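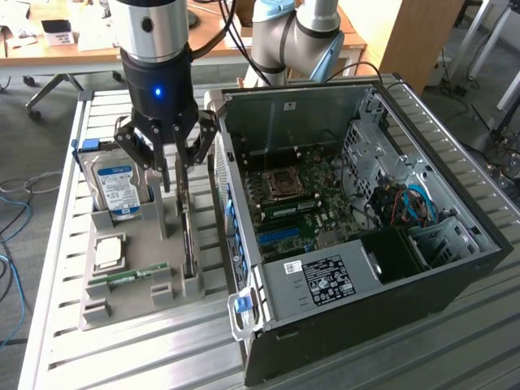 When should the checksum be computed, before the first copy or after it?

Before, on the source disk, with the source mounted read-only. A checksum made from the copy only proves that the copy agrees with itself.

Notebook, January, Wednesday
Archive migration, Mertens survey data

Restarted the Masholm batch at 9:10. Monthly folders go over in groups of 50 now. The larger groups used before Christmas made it slow to find which folder had failed, and the log had to be read from the top each time.

Procedure as run today:
Mount source read-only. Write manifest (SHA-256, relative paths, sizes in bytes). Copy manifest to Plikska first, then data. Unmount destination, remount, verify against manifest. Sign the batch sheet.

The remount matters. On the first test the verify pass finished far too fast for the size of the batch. It was reading from the memory cache and had hardly touched the destination at all. After a remount the same pass took 30 minutes, in line with the read speed of the array. Earlier batches that were verified without a remount are marked "weak" on the sheet and will be run again overnight.

Mismatches: 2. Both in the Drimadstead folders, both scanned field sheets in TIFF. Sizes match the manifest, hashes do not. Recopied the first and it verified. The second fails on every copy with a different hash each time, so the fault is on the read side. Pulled the version from the old tape set; it opens, but there is no earlier manifest to compare it with. Kept both, suffix _a for disk and _b for tape. Do not merge.

Filenames: the old survey software wrote accented characters in decomposed form and the new file system composes them. Manifest lines then point at names that look identical on screen and do not match. Danilo Policarpio's script normalizes both sides before comparing and leaves the files themselves alone. Ran it on the Drimadstead list, all false "missing" entries cleared. The script is in the tools folder, with a readme that still describes the previous version.

Timestamps: copy tool preserves modification time, not creation time. Checked with the survey group and they only use modification time. Recorded in the batch sheet anyway.

Spot check: drew 200 files at random from the finished batches and opened each one in the program it was made for. All opened. Two spreadsheets complained about links to a network drive that was retired long ago. The values are stored in the cells, so nothing is lost, but the link warnings should go in the collection notes or someone will report them as damage.

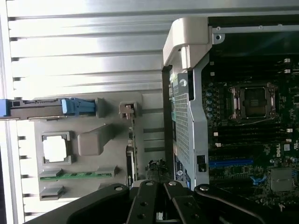 Dell desktop workstation, side open. Blue latch by the card bracket.

Open items
- Rerun weak batches with remount.
- Second Drimadstead TIFF: ask whether the paper sheet still exists. A fresh scan would settle it.
- Update readme.
- Decide how often to reverify. Twice a year is my proposal. Danilo prefers a rolling check that reads a slice every night, which spreads the load and finds faults earlier. It also needs a scheduler that someone looks at.
- Second copy is still in the same building as the first. Not solved today.

Stopped 16:40. Last batch complete and signed, next one starts with the tide gauge folders.

Filed under: Notebook / Storage and Preservation
Tags: checksums, migration, file names, Masholm

Comments

dpolicarpio: Readme is fixed. The script now prints the normalized name next to the original when they differ.

marsh_hen: Same cache problem here last year. We drop caches before verify instead of remounting. Works the same as long as the drop isn't left out of the batch file, which it was, for a month.

T. in mapping: The paper sheets for Drimadstead are in the flat drawers, I can pull the one you need if you give me the station number.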